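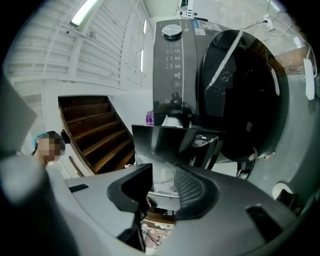 February, a bit after 4 in the afternoon

Back to the rye starter, which I have neglected shamefully while the Tralberg flour order sorted itself out. Chae-won Sun fed it for me while I was away (thank you, thank you!) and it smells lovely, like green apples with a bit of yogurt behind it. I mixed one big dough with 595 grams of the Tralberg and let it sit 8 hours on the shelf by the window, and I do think that was too long, as the top had started to sag in the middle.

Weight before baking was 1,461 grams, out of the oven and cooled 1,099. That's a lot of water gone, more than I like, so next time I'll pull it sooner and keep the lid on longer. The crumb is still tight at the bottom, though the flavor is wonderful, really deep and malty.

Chae-won wants to try the Rerker flour next. The half bag is on the lower shelf, folded over and clipped; please leave me enough for one loaf.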